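4.2 Where shared supplies live, and who goes looking for them

We turn now to the part of the study that gave us the most pleasure to write up, which concerns the everyday business of finding things. Readers who have worked in a large office will know the feeling well: you need an envelope, or a fresh pad, or the good tape, and you set off across the floor with only a hazy idea of where it might be kept. In the diaries from the Brernach office we collected 843 entries over the month of February, and a surprising share of them had to do with small trips of this kind. People wrote about them at length, often with real feeling, and we have tried to keep some of that feeling in what follows.

The two offices differ in how they store things. At Mastwood, supplies sit on open shelves in one room near the stairs, and everyone walks to that room. At Brernach they are spread over low cabinets that stand along the aisles, close to the desks, and each team looks after the stretch nearest to it. Neither office had a written list of contents when we began. What each had instead was a kind of shared memory, passed along by asking, and our diaries are full of the asking — over the tops of desks, on the way back from lunch, and quite often of the person who simply happened to be sitting closest.
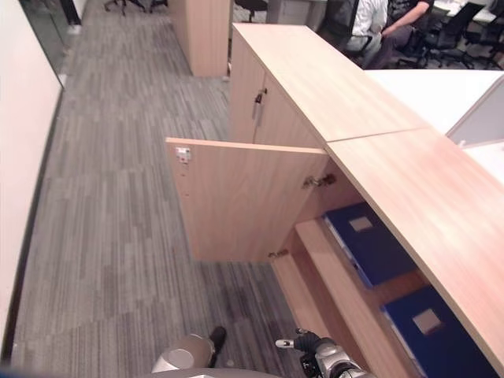 Figure 4. Aisle-side storage next to a work area.

Asking, in fact, was the most common first step in both offices, and it came well before looking. Diary keepers at Brernach told us that they would sooner put a question to a neighbor than start trying cabinets one by one, and several of them gave the same reason, which had to do with being in the way. A door of the kind in Figure 4, opened wide, stands out into the aisle, and the people at work are only a short distance off on the other side. Searching in such a spot is a rather public thing to do. One diary keeper wrote that she felt "like I was going through somebody's kitchen while they were eating," and another admitted to waiting until 5 p.m. so that he could hunt for staples in peace.

At Mastwood the pattern was gentler. The supply room has a door that closes, and people seemed quite happy to poke around in there for a while, sometimes meeting a colleague and staying to chat. They still asked, but they asked later, after a first try on their own. Of the 20 people we interviewed there, only 2 said they had ever given up on an item altogether.

We should say a word about the labels. Halfway through the study, the Brernach office put in Helmy, a simple search page made by Rorkix, where staff could type the name of an item and see which cabinet held it. The page opened with 300 items on it. It was used a great deal in its first week and much less after that, mostly, we were told, as a way to settle friendly arguments. People went on asking their neighbors. When we raised this in the closing interviews, the answers were cheerful and a little sheepish: the neighbor was right there, and the neighbor usually knew whether the box was empty, which the page did not.

We take up this last point again in Section 5, where we look at how news of an empty box travels across a floor.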